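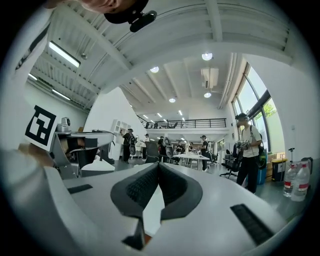 Neues von der Minenräumung

Ihr Lieben, ich bin zurück aus Bridon und muss erst mal sortieren. Zwei Jahre nach der Waffenruhe liegen rund um den Ort immer noch Blindgänger, vor allem auf den Feldern Richtung Fluss. Seit April hat das Räumteam 917 Stück gemeldet, davon sind 848 entschärft oder gesprengt. Der Rest ist abgesperrt und wartet auf besseres Wetter - im Moment kommt man mit den Wagen kaum durch den Matsch.

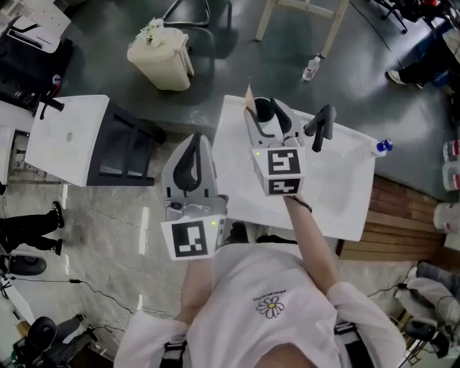

Am meisten gefreut hat mich die Schule. Sie ist wieder offen, fünf Klassen, zwei Öfen, und auf dem Weg dorthin darf man jetzt sogar neben der Straße laufen! Die Kinder kennen die roten Schilder besser als ich, ich wurde zweimal zurückgepfiffen.

Weniger schön: Unser Paket mit Verbandszeug hängt noch beim Zoll. Fedex hat es abgeliefert, aber der Stempel fehlt, und den gibt es nur in der Bezirksstadt. Ich telefoniere mir die Finger wund und melde mich, sobald es weitergeht.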